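Reviewing the Grusari training kit: my project so far

Why I picked this one

I had a choice of three briefs in January and went for the product review, mostly because I wanted time on a machine and less time in the library. The Grusari is a two-armed surgical training kit. You sit at a console, move a pair of hand controls, and the instruments on the bench copy you (smaller and steadier than your own hands, thank goodness!). Our department has it on hire from a supplier called Vurnholm, and my job was to decide whether it's worth keeping for next year's group.

What you get

The hire package is two arms, the console, a fixed camera and a login for Zovirura, the practice software that stores your sessions. It costs 571 a month, with 14 days' notice if you want to send it back. Instruments are extra, and so is tissue. The handbook says the arms should be serviced after 2,000 hours, so we're nowhere near that yet.

Set-up was easier than I'd feared. The cable labels match the handbook, and the console walks you through the checks. My one moan is the foot pedals – they slide on our floor, and I ended up putting a rubber mat under them.

Suturing on tissue

I did 4 sessions of suturing for this report, all single stitches, each tied and cut before starting the next. The needle driver was on the right arm and the grasper on the left. I found the driver lovely to use. The grasper took longer to get used to, as its jaws open very wide and it's easy to forget how much room they need near your thread.

Thread is the hard bit. There's no sense of touch through the controls, so you have to judge the pull by eye, and a long tail gets everywhere.

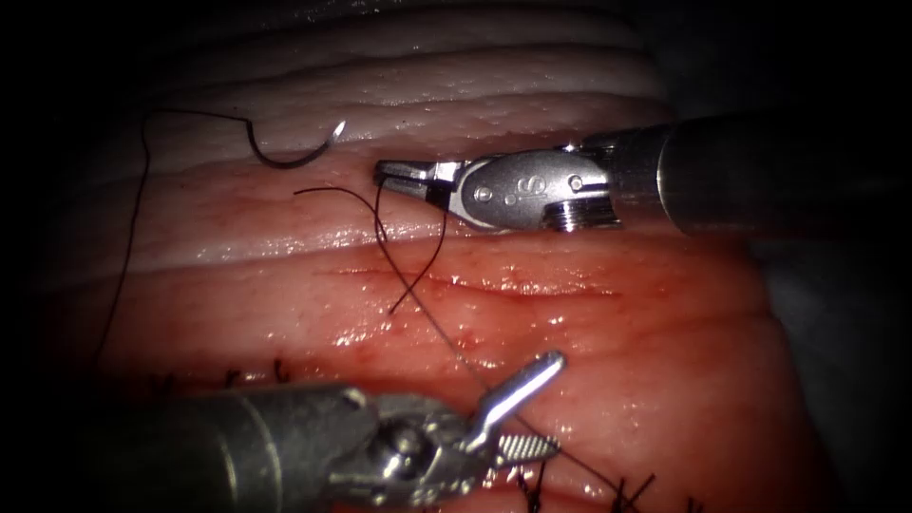

How it compares with the Bech

We also have an older Bech trainer, which is a plain box with hand-held tools. I still think it's the better place to learn your first knot, and it's far cheaper to run. But my wrists ached after the Bech and they didn't after the Grusari, and turning the needle at an awkward angle is so much easier with a jointed tip.

Would I keep it?

Yes, if Vurnholm will put some instruments into the monthly price. I'd also ask for a clearer export from Zovirura – at the moment it saves every session under the same title, and I spent a whole afternoon renaming mine. My session notes are in the appendix, along with the pedal complaint I sent to the supplier.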